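About Prandar Furnished Rentals

Prandar rents furnished apartments by the month in Ciltport. Most of our tenants are here for work: travel nurses, shipyard inspectors, substitute teachers, people between the sale of one house and the closing on another. The shortest stay we take is one month. The longest so far ran well over two years.

The business started with one building on Hegyi Street that had been sitting on the market with no buyer. Zarmeena Paracha bought it, fixed the plumbing, furnished the ground floor and rented it to a hospital contractor the same June. We now manage 18 apartments in and near downtown. We own eight of those. The others belong to local owners who pay us a flat monthly fee to keep them rented and in repair.

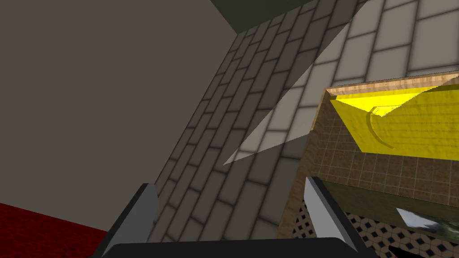

Branwen Humphreys wrote to us that she had rented by the month in four towns before Ciltport and that ours was the first lease she could read in one sitting. She also said the water pressure on Hegyi Street could be better. She was right, and we replaced the main valve in that building after she moved out.

What the rent covers

Rent includes heat, water, trash pickup and internet. Electricity is included up to a monthly limit that is printed on the first page of your lease. Parking is extra at the downtown addresses and free everywhere else. Kitchens come with pots, dishes and flatware, and if something is missing on the day you move in, call the office and we will drop it off.
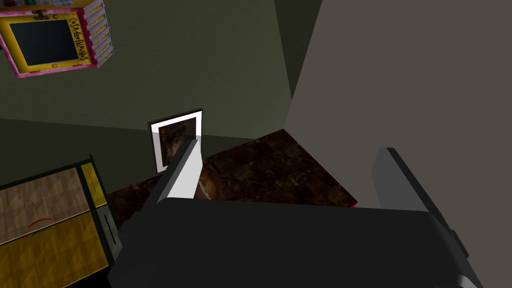 We do not charge an application fee. The deposit is $500 for a single tenant and is returned by check after the walk-through. Pets are fine in most buildings - ask first, as a few of our owners have allergies and use the apartments themselves in the summer.

Repairs go through the office line. Calls about heat, leaks and locks are answered at night as well. Anything else gets looked at on the next working day. We have our own plumber and use Mustus Electric for wiring. 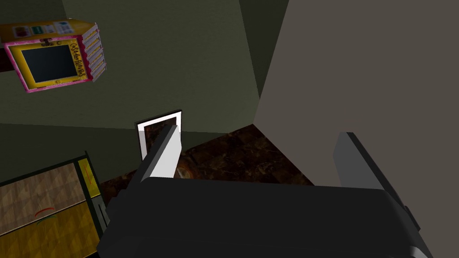
Booking and move-in

Send us your dates and where you will be working. We will reply with what is open and the full monthly cost. Once you have picked an apartment we hold it for eight days while you sign the lease and send the deposit. Keys are handed over in person at the office.
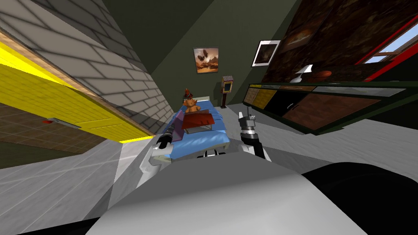
Beds are what people ask us about most before they sign. Sizes are listed on each apartment's page, along with the measurements of the room. Older houses in Ciltport tend to have narrow bedrooms like this one, with its blue mattress, so please check those measurements if you plan to bring a desk or a crib. Sheets and towels can be added to any lease - we do not wash them during your stay, but there is a laundry room in every building.

For owners

If you have an apartment you would like us to manage, call and ask for Zarmeena. She visits each place before we quote a fee.

Page updated 12/29/24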